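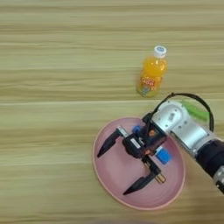

We use cookies to remember your preferences and count visits. By continuing to read you accept this. Manage settings.

Review: the Druto arm at the Plerell open day

Plerell opens its doors to the public once a year, and I have managed to miss it every time until now. The company makes the Druto, a robot arm for small shops, the kind with a bench and a backlog. I have both. I also have $3,000 set aside for equipment, a sum I mention early so you'll understand the mood in which I drove home.

The open day takes place in the Hindex building, out past the rail yard. Parking is free and badly signed. Coffee is free and you'll find it by the smell, which is a little like a warm extension cord. I was booked into the 2 p.m. session, and it started late while a man in a Plerell polo shirt hunted for the right laptop.

The demonstration itself is a tabletop job. There is a pink plate and a bottle of orange drink, along with a few things you might find in a kitchen drawer belonging to someone who has given up. The arm picks things up and puts things down. If you came for welding or backflips you'll want a different open day. I came to see whether it could handle small parts, and I thought chopsticks were a fair test. They're thin, they roll, and I can barely pick them up myself.

At my session the Druto took its time. It moves like someone reaching for the last slice at a party and hoping it won't be noticed. It goes over the plate, waits, lowers, waits again, and closes. The first grab missed. The second worked, and there was some applause from the back, which I suspect came from payroll.
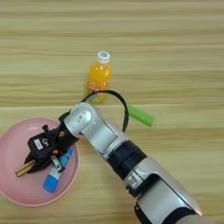 What I liked was how little fuss there was about it. When the grab missed, the operator didn't leap in with a speech. He let it back off and try again, and he answered questions while it did. I asked how long it would take me to set up a similar job in my own shop. He said an afternoon. I asked how long it had taken him, and he said he'd been doing this for years, so I've penciled in a week.

The noise is fine. You could have a phone call next to it. The wiring is less fine. I'd want that cable tied down before it went anywhere near my bench, where it would be wrapped around a drill press by lunchtime. It's a small complaint, but for the asking price I'd expect someone to have thought about it.

And so to the asking price. The arm is leased, and the starter package comes to $2,230 a quarter with the gripper included. Training is extra. The stand is extra. The software is included for the first 6 months, after which the brochure turns to a new page and a smaller font. I read that page twice in the parking lot and still couldn't tell you what happens in month seven.

The handout is otherwise decent. It has a proper table of reach and payload, a phone number that a person picks up (I tried it), and a floor plan of the Hindex building that would have been more useful before I walked into the boiler room.
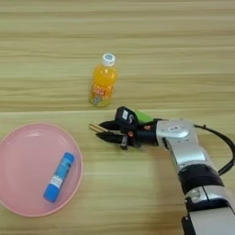
PADILLA, July – I went back. Plerell runs a smaller demonstration at its Padilla showroom for people who left a phone number at the open day, and I'm apparently that sort of person. This one is quieter, and you get to stand at the controls.

I was worse than the robot. Steering the gripper toward one chopstick is like parking a truck with a tea towel over the windshield, and I closed it on nothing a good many times before I got hold of anything. The glue stick was easier, being fatter. Once I stopped trying to do it quickly it went better, and by the end of the session I could lift and place without the operator's hand drifting toward the stop button.

The pendant is the weak spot. The buttons are small and the menu puts speed two screens deep, right where you don't want it when the thing is heading for somebody's drink. On the other hand, the slow mode is properly slow, and my nerves were grateful.

Would I lease one? For chopsticks, no. For feeding small brackets into a jig all day, I'm closer to yes than I was before the drive over. I've asked for a quote with the stand included and the smaller font explained. As for the open day, it's worth an afternoon if you're in the market. Bring your own coffee, and come in by the north door.

Last updated: July

Recent reviews
A bench vise that mostly holds
Three label printers and one working label
Shop stools for people who never sit down
The cordless glue gun, one winter later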